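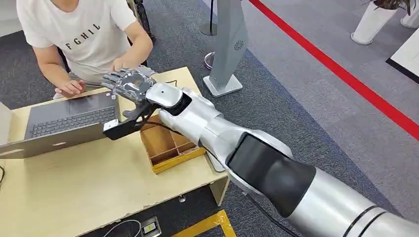
アマチュア劇団の無料公演、本当に上演許可なしでいいのでしょうか

袖幕のうら
2025年6月20日

市民劇団で制作を担当しています。来年の3月に、Cayetano Colladoという作家の「Skarkitz」という戯曲をやろうという話が進んでいます。演出が古本で見つけてきた日本語訳を使うつもりのようです。

引っかかっているのは権利のことです。演出は「入場無料なら著作権は関係ない、どこの劇団もそうしている」と言い張っています。法律にそういう例外があるらしいことは私も調べました。ただ、「どこもやっている」という説明で安心できたためしがないので、こちらで聞いてみることにしました。

条件を書いておきます。会場は市のホールの小さいほうで、客席は133。入場料は取りません。ただ、受付でパンフレットを200円で売り、買ってくれた人から先に案内する、という案が出ています。出演者は全員無報酬ですが、照明だけは外の人に頼むので謝礼を払います。それから演出は、二幕の終わりを丸ごと切り、老人の役を若い女性に変えたいと言っています。

翻訳の出版元はもうないようで、奥付には海外戯曲の窓口としてGoicoecheaという会社の名前が載っています。メールは出しましたが返事はまだです。返事がないのだから黙認だ、という団員までいて、さすがにそれは違うだろうと思っています。

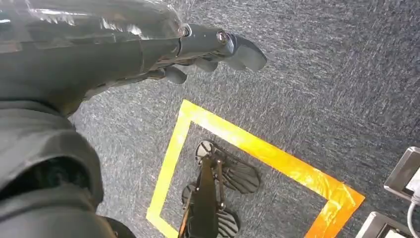 灰色のカーペットの上で伸びる、つやのある覆いのかかった腕

聞きたいのは、この条件で本当に許可がいらないのか、いるとしたら誰に連絡すればいいのか、の二つです。「たぶん大丈夫」という回答は団内で聞き飽きました。できれば根拠も付けてください。

Fotum

無料なら大丈夫ですよ。うちの劇団も何度もやってますが、どこからも何か言われたことはありません。パンフの200円は入場料じゃないのでセーフのはず。考えすぎると芝居が楽しくなくなりますよ。頑張ってください！

Zotbridge

一つ上の回答は、そのまま信じないほうがいいと思います。「何か言われたことがない」は、見つかっていないだけかもしれません。

根拠になるのは著作権法の38条1項です。公表された作品を、営利を目的とせず、観客から料金を受けず、出演者に報酬を払わないで上演する場合は、許可がいらないことになっています。条件は全部そろっている必要があります。

まずパンフレット。「料金」は名目を問わず、作品を見せることの対価なら含まれると条文に書いてあります。欲しい人だけが買う冊子なら説明のしようもあるでしょうが、買った人を先に入れるとなると、席の対価だと言われたときに私なら反論できません。その案はやめるか、無料で配るかです。印刷代を惜しんで面倒を抱えるほどの金額でしょうか。

照明の謝礼は、条文が問題にしているのは実演家への報酬なので、裏方への支払いがただちに引っかかるとは読めません。ただし照明の人が出演も兼ねるなら別です。 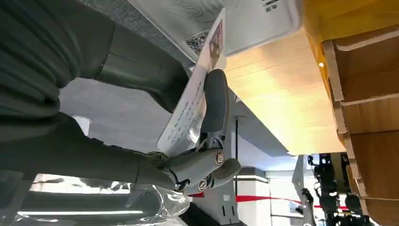
それより問題なのは、幕を切って役を変える話のほうです。38条で許されるのは、公表された作品をそのまま上演することだと考えてください。書き換えとなると、翻案の問題と、作者の意に反して変えられないという同一性保持権の問題が出てきます。無料かどうかは助けになりません。演出の方はここを一緒くたにしていませんか。稽古の途中で台詞をちょっと縮める程度でも、断ってからにするのが筋です。

連絡先も一か所とは限りません。原作者と翻訳者は別々に権利を持っています。出版元がなくなっても翻訳者の権利は消えませんし、その会社が今も窓口なのかどうか、奥付だけではわかりません。古い本の奥付を当てにして、まるで関係のない相手に許可をもらってきた例を知っています。許可書は立派でしたが、使えませんでした。

メールの無視は黙認になりません。これは質問者さんの感覚が正しいです。

袖幕のうら

ありがとうございます。パンフレットの優先案は今夜のうちに取り下げてもらいました。演出は「作者がこんな町まで見に来るわけがない」と不満そうです。そういう問題ではないと思うのですが。

芝居小屋の元受付

少し実務寄りのことを。私は一度、別の海外作品で正式に許可を取ったことがあります。小さい会場で3回公演、請求は日本円で2,215円でした。端数は為替のせいです。拍子抜けするほど安かったのですが、これがどの作品にも当てはまるとは思わないでください。作品によっては桁が変わりますし、アマチュアには出さないと断られることもあります。

問い合わせには、会場名、客席数、回数、入場料の有無、使う翻訳、変更したい箇所を最初から全部書いたほうがいいです。私は変更のことを後から出して、やりとりが最初からになりました。先方の返事に一か月以上かかったので、チラシの印刷は返事が来るまで止めておいてください。

あと、ホールの申込書に「著作権処理済」の欄がありませんか。あそこに丸を付けるのは申込者、つまり制作のあなたです。演出の「大丈夫」は書類のどこにも残りません。私なら返事が来るまで空欄のまま出して、窓口で事情を話します。

もし翻訳者が見つからなければ、原作者側の了解を取って新しく訳す手もあります。ただ、団員の誰かが訳せると言っても、一度数ページ訳してもらってから決めてください。うちはそれで痛い目に遭いました。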